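Lecture 4: What a perception score is worth

September 4, 2018

Last week we finished segmentation losses. Today is about the gap between the number in a paper and the robot that has to act on it. The running case is the Loltlow laundry set, 3914 images of washers and dryers with doors, drums and panels labeled. Read the Deretti planner notes first if you haven't.

The usual claim goes like this: the detector finds the door rim with high overlap, so the planner can reach into the drum. I don't buy the second half. Overlap is an average over pixels, and most pixels on a big gray panel are easy. The hard ones sit on the inside edge of the opening, where the arm needs them.

Three things to check before you trust a door mask:

1. Reflections. Glossy fronts throw back every lamp in the room. A depth sensor may return holes there, or worse, a confident wrong value.
2. Colored light. A drum lit green, or a display glowing red through a dark panel, breaks any color prior learned on white appliances.
3. Things in the opening. A strap or a strip of fabric hanging across the hole splits the mask in two. Many post-processing steps keep the larger piece and throw the rest away. 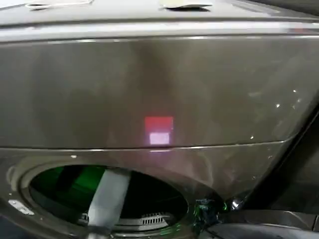
The Sýkora baseline handles the third case by filling the mask to a fitted ellipse. Fine for finding the door — terrible for planning, because the filled region is now marked as free space. The collision checker never hears about the strap. Ask which module owns that error. In most code I have read, none does.

In the held-out split there are 176 images with something across the opening. Drop them and the score goes up. Some groups do drop them and say so in a footnote.

Homework, due before the October break: run the baseline on 40 of those images, with filling on and off. Report planner failures, with the overlap score in a separate column. If the two columns agree, check your script first.

Code is in the Nestindale repository, folder 4.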